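The Robot That Learns From a Messy Desk

Plallen's new training method skips the clean lab table. Early numbers look good. Mostly.

2nd April, mid-morning, and the Matevetti results have just landed. One spreadsheet, two plots, a short note from the lab at Kulenholm saying please don't quote the second plot yet. So we won't.

The short version. Matevetti is a method for teaching robot hands to do small, fiddly jobs by watching people do them first. Head-level view, looking down, both hands in sight as much as possible. No gloves with wires, no markers on the fingers. The software works out where the hands are and guesses what they're holding, then a policy gets trained on that before the robot ever moves.

Nothing new there, plenty of groups do it. What Plallen changed is the stuff around the hands. Older sets were heavy on kitchens and workbenches, big objects, lots of space. Matevetti goes for crowded surfaces. Makeup desks, sewing boxes, junk drawers. Small caps, clear plastic, things that roll.

Clear plastic is the killer, apparently. A see-through packet has hardly any edges for the software to grab on to, and it bends when you pinch it. Drawers are bad in a diferent way. The hands go down inside, the front lip gets in the way, and half the contact points vanish. 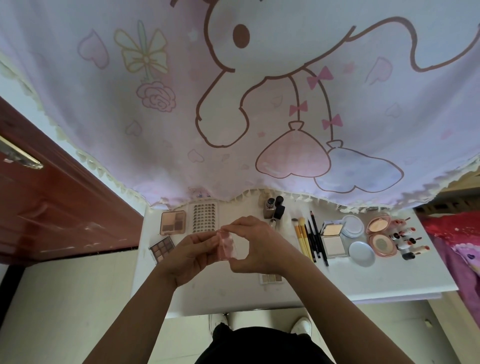
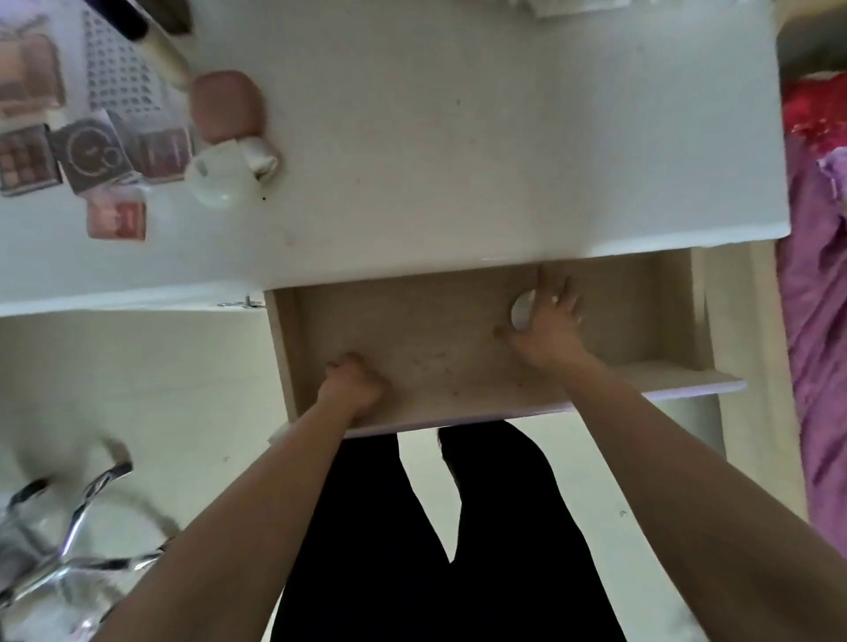
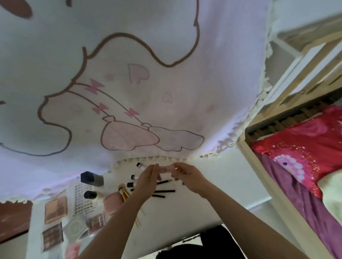 Desk work of the kind Matevetti is trained on. First and last, small items held in the fingertips of both hands; middle, both hands in an open drawer.

The training set so far is 3000 clips. Of those, 704 were kept back for testing and never shown to the model. On the held-back clips it has to say which fingers are touching something, and when they let go. The team scores it against labels done by hand, which is slow, dull work and takes up most of the budget.

Against Farías, the older method everybody compares to, Matevetti comes out ahead on pinch grips. Clearly ahead, on the plot we can talk about. On flat-hand contact, palm down on a surface, it's a tie. On anything soft (puffs, sponges, folded cloth) Farías still wins, and the lab doesn't have a good answer for that yet. One theory is the labels. Hard to mark the exact moment a finger touches a sponge when the sponge gives way.

Then the robot part. Two-armed setup, simple grippers, 3 tasks: pick up a cap, pass it from one side to the other, put it in a drawer. The pass is the hard one. Both grippers have to hold the thing for a moment before one lets go, and if the timing is off it drops or gets crushed. People do it without looking. Grippers don't.

It works better with Matevetti training than without, the lab says, but the runs were short and the caps were all the same size. A longer round is planned for December, with mixed objects and a drawer that sticks. The sticking drawer was a request from the robot side. Real ones do.

What about privacy? Fair question, since bedrooms and desks are personal in a way a workbench isnt. Plallen says faces are left out, mirrors get masked, and anyone who took part can pull their clips later. How that works once a model has already trained on them is less clear. We asked. They're writing something up.

Code is due out first, clips after that, once the masking is checked. The note from Kulenholm says the second plot should be ready to share by then too.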